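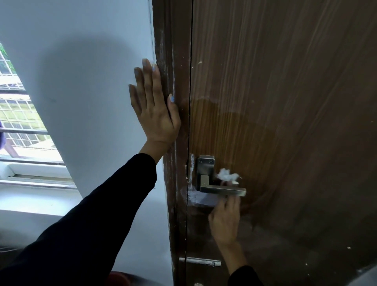 Side door, Radwan Hall, frame side

**Radwan Hall Community Choir: March meeting**

Present: Ailsa Haldane (chair), Driss Tawfik, Thư Tạ (minutes), Akihiko Honda
Apologies: Shirley Greenwood
Opened 7.13 pm, tea already poured

**1. Last minutes**
Accepted. Driss asked that "baritone shortage" be changed to "baritone opportunity". Agreed with great cheer.

**2. Winter concert**
Ailsa has the program down to 13 pieces and it's a ripper. We open with the sea shanties, go straight into the Welsh set, and the Dimance suite comes after interval (all four movements, hooray!). Akihiko played us the new piano introduction from his phone and we made him play it again. The altos get the tune for once and Thư would like that recorded in full: the altos get the tune.

Still to settle is whether the second shanty goes up a tone. Driss to try both at rehearsal and let the tenors vote with their faces.

**3. Tickets and printing**
Last winter we sold 400 across the two nights. Ailsa wants 600 this year over three, counting the matinee, and the whole table was keen. Drutell Print quoted for posters and programs together, and the colour sample on the cream stock looks gorgeous. Quote accepted. Thư to send the artwork once the spelling of every soloist has been checked twice.

Matinee price for kids: gold coin. Carried.

**4. Hall**
The side door and its frame are both looking worn, with scuffs on the door and chalky white marks on the frame. Driss has brown stain left over from his pergola and will bring it to the next working bee. Akihiko to ask the hall office if they mind the shade.
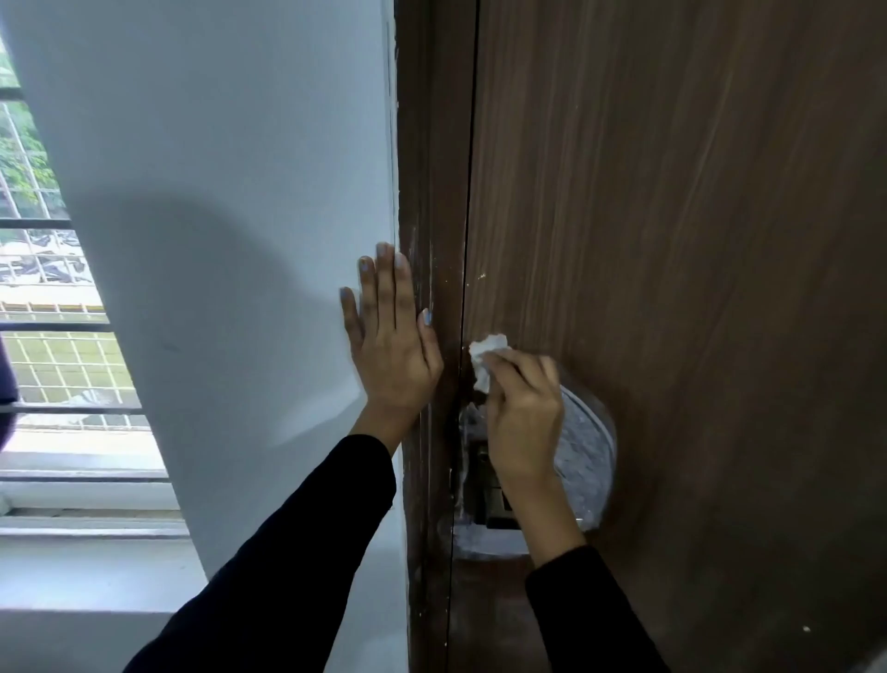
Working bee starts at 9 am, morning tea supplied. We also want the risers out of the storeroom, the music cupboard sorted by composer, and the 40 folders relabelled, which Ailsa has been dreaming of for years. Bring gloves and a favourite biscuit.

**5. Plorkance Singers exchange**
They said yes!! Their whole choir is coming down for a joint workshop and a shared supper, and they've asked to learn our shanties. Shirley sent a note offering two spare beds and her enormous soup pot. More billets needed, so please put your name on the sheet by the piano.

**6. Other business**
Akihiko proposed a ten-minute warm-up led by a different section each week. Loved by all. Basses go first.

Closed 8.40 pm, followed by one verse of the Welsh one in the car park.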